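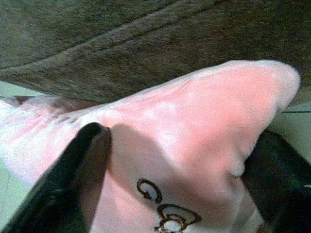 4. What people told us about reporting

Before turning to the interviews themselves, it may help to remind the reader where we stand. In the previous section we looked at how the newspapers in Mallov and Endau wrote about hostile acts against religious minorities, and we found that the coverage leaned very heavily on statements from national leaders. The 1000 articles in our collection quoted presidents of federations, members of parliament and the occasional visiting dignitary, and only now and then a person who lived on the street where the thing had happened. We came away from that reading with a simple wish to hear from those residents ourselves, and the present section is the result.

We spoke with 100 people, all of them members of a synagogue, a mosque or one of the smaller congregations in the two towns. Yesenia Contreras carried out nearly all of the conversations, usually in people's kitchens and very often over a meal that had plainly been prepared with her visit in mind. We mention the hospitality partly out of gratitude and partly because it shaped the material. People who are feeding you tend to tell stories in full, with the cousins and the weather left in, and we have tried to keep some of that fullness in the quotations.

4.1 Deciding that something counts

The first thing that struck us was how long people took to decide whether an event was worth a name at all. A shouted word from a passing car, a sticker on a mailbox, a joke at work that went on too long: these were described to us at length and then, quite often, waved away. "I don't want to make it bigger than it was," said a retired bookkeeper in Endau, who had nevertheless kept the sticker in an envelope. Earlier studies have tended to treat this kind of modesty as a gap in knowledge, to be closed with leaflets and training. Our own reading is a little different. Most of the people we met knew perfectly well where a report should be sent. What they were weighing was whether they wished to become, in the eyes of their neighbors, the person who had sent it.

Events far away played a part in this, though a less tidy one than the newspapers suggested. When there was fighting abroad and the evening news was full of it, people expected trouble and so noticed more of it, and they also felt that the police would be quicker to listen. Several told us they had reported something in such a week that they would have let pass in a calmer one. We would urge some caution, then, with any chart of monthly reports that rises sharply beside a foreign crisis. The rise may well be real, and in Mallov we believe it was, but a part of it belongs to the listening.

4.2 Who gets told

Official bodies came a long way down the list. People told a spouse, a sister, the woman who ran the Saturday children's group. In Mallov a surprising number told the coach at Grernusport, the amateur sports club, where families from every congregation in town had been sending their children for two generations. The club had no written policy on such matters during our fieldwork and no training in them either. It did have a coach who picked up the telephone, and who on more than one occasion went in person to speak with the parents of a boy who had been chanting something ugly from the stands. None of these visits appears in any record that we were able to find.

We also want to say something about the online form known as Mushi, which both towns had adopted and which was introduced to residents in February with a good deal of goodwill. The people who had used it mostly spoke kindly of it. They found the questions clear, and they liked being able to stop and come back later. Their complaint concerned the silence that followed. A mother of two described checking her messages each morning for weeks, and then less often, and then feeling rather foolish for having checked. She had not expected an arrest, she said. She would have liked a note.

4.3 Leaders and members

It would be easy to set the strong language of national spokespeople against the quieter language of the kitchens and to conclude that one of them must be wrong. We resisted this, and so did the people we interviewed. Many were glad that somebody with a microphone was speaking loudly on their behalf, even where they would have picked other words. A few found the louder statements frightening, especially those with young children or elderly parents at home, and wished that leaders would call the local congregations before giving an interview. We return to that request in Section 5, where we look at how the two towns handled their public meetings.

Figure 2. Soft pink fabric, with a brown-gray textile behind it.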